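# Terdale, a boxed summit game from Gititz: my review

2019-02-01

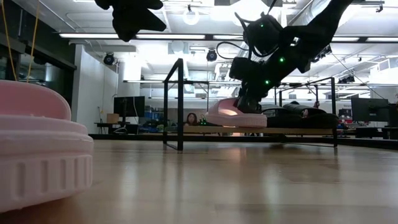 Ramesh Maurya: Before you get going, can you say whether it works for people who don't follow foreign news? Every diplomacy game I've tried ends up with the one person who reads the papers explaining things to everybody else.

Yes, it does, and that's a big part of why I've fallen for it. I'd like to answer properly though, so bear with me, because I've now played Terdale all the way through several times with different groups and I have a lot to say.

The box is a negotiation game for up to eight players. Each of you is the foreign minister of a made-up country, and you've all been called to the town of Terdale because two governments both claim to be the only lawful one for the same place, the islands of Nelusent. Every minister has to decide which of the two to recognise, or whether to keep quiet and hope the question goes away (it doesn't). You play it over four rounds, each one standing for a day of the summit, and at the end of every round each country must issue a statement to the press.

That last bit is what makes the whole thing sing. You write your statement on a slip, in your own words, and read it out loud standing up. Whatever you've said is then on the record. If you said in round one that your country "looks forward to warm relations with both sides", somebody is going to dig that slip out in round three and ask you about it with a very straight face.

## What you get

A folding map, eight country folders, a pad of statement slips, a stack of trade and aid tokens, two embassy boards and 200 event cards. There's also a handbook of 109 pages, which frightened me when I lifted it out, but only the first part is rules. The rest is background on the made-up region, with a history of Nelusent that is far better written than it needed to be. I read it in the bath over a few nights. There's a chapter on a fishing dispute that I'd happily have had as a novel.

The folders are the cleverest piece. Each one has your country's public position on the front, and inside, for your eyes only, a short list of what your government really wants. Mine in the first game was Goel, a small landlocked place with one railway, and the railway ran straight through a neighbour who'd already picked the other side. So in public I was all principle and in private I was thinking about freight charges the entire time. I've never felt so sympathetic towards a press spokesman.

## Learning it

Coming back to Ramesh's question: you need no background whatever. All the countries are invented, so being well read gives you no head start, and the words you do need (recognition, chargé, communiqué, persona non grata) are explained on a card that sits in front of you. One of our players had never knowingly read a foreign news story to the end. She'd broken off relations with two countries before the tea was made.

It took us one slow round to get the hang of it. The handbook suggests a practice round with the event cards left out and I'd say do that, even with people who normally like to be thrown in. The order of a round goes like this:

1. Draw the morning's event and read it to the table.
2. Private talks, in pairs, against the timer.
3. Open session, where anyone may propose a joint text.
4. Votes on any joint text.
5. Statements to the press.
6. Move embassies and settle tokens.

Private talks are where you'll have the most fun. You have to leave the table for them, and the rule is that you may promise anything at all. Nothing said in private binds you. Only the slips and the signed texts do. It's a lovely simple rule and it gets across, better than any article I've read, why real ministries fuss so long over one verb.

We had a blazing row about "acknowledges" against "recognises". Grown adults! Seema Pathak had drafted a joint text that merely acknowledged the northern government's view, and three of us signed it thinking we'd given nothing away, and then the next event card brought in a trade deal open only to countries that had not signed any text mentioning the north. I still think about it. She says she had no idea the card was coming and I have decided to believe her.

## Switching sides

The rule I'd most like other designers to steal is how changing your mind works. You can switch recognition at any press statement. When you do, you turn over your embassy tile, lose whatever the old partner was giving you, and get a signing gift from the new one. It looks like free money the first time. But every switch also makes you a bit less believable, and from then on your signature on a joint text counts for less.

So timing is everything. Switch early and you get little for it. Wait too long and the other side may already have the votes it needs, in which case it has no reason to be generous. Ankit Rana played the whole of our second game as a country that was permanently about to switch, took soft loans from both governments for three rounds, then announced in the last statement that his ministers needed more time to study the matter. He came second. I was furious and also full of admiration.

I like that the game doesn't tell you off for any of this. There's no goodies-and-baddies scoring. The handbook's advice to players is to "want what your folder wants, and find a decent way of saying it", and I can't think of a better summary of the mood at the table.

## The event cards

With so many of them you'd have to play for ages before they felt stale. Some are large (an election, a storm, a leaked cable) and some are tiny and do just as much harm. My favourite is the seating plan: someone has placed the two rival delegations next to each other at dinner, and the host has to say out loud who will be moved. Another has an interpreter render "regret" as "apologise". The table decides whether the apology stands, and you'd be amazed how long people will argue about it.

A few are duds. There's a run of weather cards that all do much the same thing, and one about a state visit by a choir that none of us could make any sense of, including after looking it up. I've taken those out and I don't miss them.

## Grumbles

I've got some, and I don't want to skip past them just because I'm smitten.

The timer is far too quiet. You'll be in the hallway, deep in a secret deal over grain, and you simply won't hear it. We now use a phone.

The two blues on the map are very close. In lamplight the southern islands and the sea around them are nearly the same, and since half the arguments are about which water belongs to whom, that's a silly thing to get wrong.

The statement pad runs out. With a full table you'll be through it sooner than you'd like, and we've been using cut-up envelopes. Gititz do put a blank page in the handbook to copy from, so it's hardly a disaster.

And it does sag with a small group. The box says you can play with four. You can, but each person runs two countries, and holding private talks with yourself is as daft as it sounds. Six is good, the full eight is glorious, and if you can only ever get a few people round I'd wait until you can borrow a copy.

## How long, and who with

Allow an evening. Ours have all gone on later than planned, mostly because people kept wanting to redraft. It would suit a sixth-form politics group very nicely, and I can see a debating club getting years out of it. Children younger than that might enjoy the embassies and the tokens but I think they'd be bored by the joint texts. My own nephew asked if he could invade someone. You can't. There is an army card, one, and all it does is make everybody issue another statement.

If you normally dislike games where you have to lie to your friends, I'd still give this a go. You can do very well by being careful and dull. Renu Bansal won our last game without breaking a single promise. She recognised the south in round one, said so in one plain sentence, read out that same sentence every day after, and by the end she was the only minister whose signature was worth anything. I've kept the slip.

We're playing again in April with a full table, and I've already asked not to be given Goel.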